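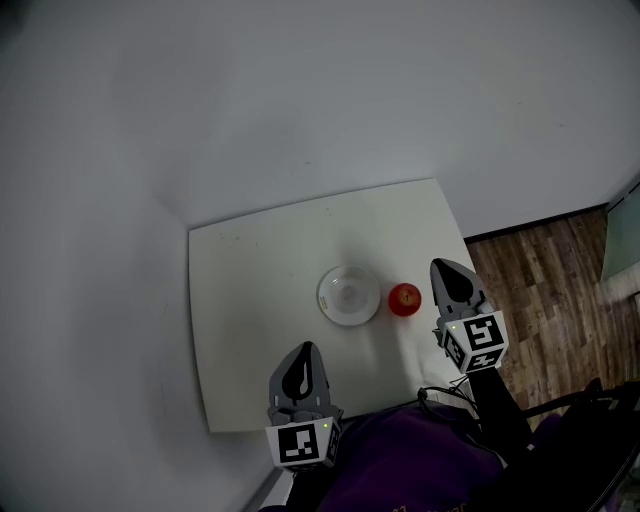
Audrey-Anne Charbonneau asked that the gripper budget be settled before any talk of a second arm, as the April order had gone over on spares alone.

**Equipment planning – minutes, December 2019**

**1. Hand-held grippers**
Dagmar Vaněk tabled two quotes. Ultov offers pairs at $1086, markers fitted. Mollah is cheaper but ships without finger pads, and its pads are a separate line. Agreed to buy 2 pairs from Ultov. Spare pads to come out of consumables.

**2. Tabletop tasks**
Plate and fruit tasks stay on the list for next quarter. White tables give poor contrast with white dishes – D.V. to price a grey mat and a set of coloured plates. Marker sheets to be reprinted on matte stock.

**3. Arm purchase (Fudance)**
Deferred. Dakunine has quoted 16 weeks' delivery and an 18-month warranty, labour excluded. A.-A.C. wants the labour rate in writing. The floor plan still shows the old bench and needs redrawing before power is costed.

**4. Actions**
- D.V.: purchase order to Ultov; mat and plate prices
- A.-A.C.: letter to Dakunine re labour rate
- Floor plan: carried over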